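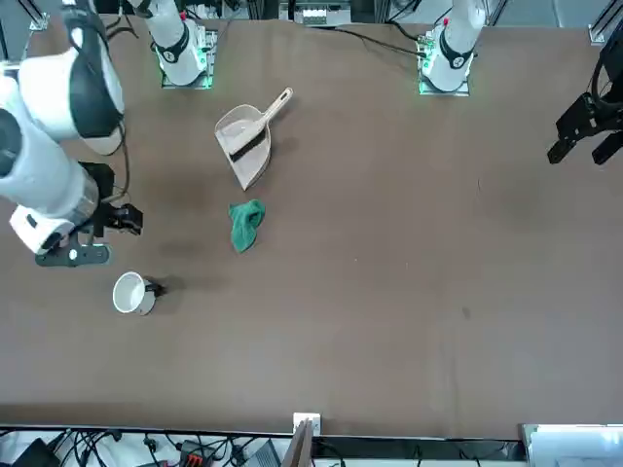
Beige dustpan, hand brush and green cloth on a brown tabletop, with a white mug close by.

The small tools that do the daily work

When I moved to Husville, the first thing I bought was a bed and the second was a dustpan with a brush. My neighbors had vacuum cleaners with many attachments. I had one room, one table and a lot of crumbs, and for this the brush was enough. I still think it is enough for most evenings.

A dustpan set is a modest object and people choose it in ten seconds. I would like to ask for one minute more. Look first at the lip of the pan. It should be wide and lie flat on the surface, or the last line of dust will stay outside, and you will chase it across the table. Then look at the brush. A long handle keeps the knuckles away from the dirt, and it is good when the brush rests inside the pan, so the two are put away together and found together.

The shop in Gremow where I buy household things keeps 26 kinds of brushes on one wall. In October I spent half of an afternoon there. The lady at the counter told me that softer bristles are kinder to a polished table, and stiff ones are better for a doorstep. I bought a soft one. It has done well with bread, flour and the soil from my geranium.

The cloth comes after the brush, never before. With a damp cloth on dry crumbs you make only paste -- I learned this on my mother's table, and I was not praised. Brush first, empty the pan, then wipe toward yourself in long strokes and fold the cloth to a clean side when it gets gray. After that, rinse it and hang it open. A cloth left in a heap overnight will smell by morning.

As for the coffee mug, I move it last. Under it there is always a ring.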